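Bring Back the Board Game Night

Last October my neighbor Jolene Katene knocked on our door with a game under her arm and asked if we had an hour. We had three, as it happened, and by the end my son was standing on a chair shouting about sheep prices. I have been a convert ever since, and I want to make the case for a regular game night on every street in Warkham.

I grew up with games, but somewhere in my twenties I let them go. Friends moved, phones got better, and an evening together came to mean a movie with everyone half watching. Fine, but I couldn't tell you the plot of a single one. Ask me about the night Fletcher Rewi traded away his last harbor for a goat and still won, though, and I can give you every move (and he'll happily give you the rest!).

What I love most is how a game lets people talk who otherwise wouldn't. My father-in-law and my daughter are 60 years apart and both shy. Put a deck of cards between them and they bicker like old sailors. They have a running score on the inside of a lid, and she is ahead, 146 to 131.

People tell me the rules put them off, and I understand. Some rulebooks read like a mortgage. So start small! Pick something you can explain in two minutes and finish in 30, and let the first round be a practice one with all the cards face up. Please, don't correct every mistake. Kane Paewai taught me that by letting me play wrong for a whole evening and never saying a word.

Cost is the other complaint, and a fair one, with big new boxes priced the way they are. But thrift stores are full of games, and the library on Semlow Street lends them out. A missing pawn can be a button. Split corners can be glued, and a lost board can be drawn again on card with a ruler and some patience.
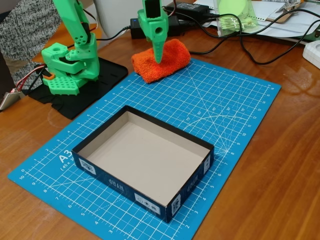

Then there's the table itself. I used to think we needed a bigger one. We don't. We've played with six people squeezed around a spot meant for four, elbows everywhere, popcorn on the floor, and those were some of the best nights we had all winter. So clear the mail off, put the kettle on, and go knock on a door. Jolene did, and I'm so glad we were home.

Contact us | © 2019 Harawira Community News | Back to top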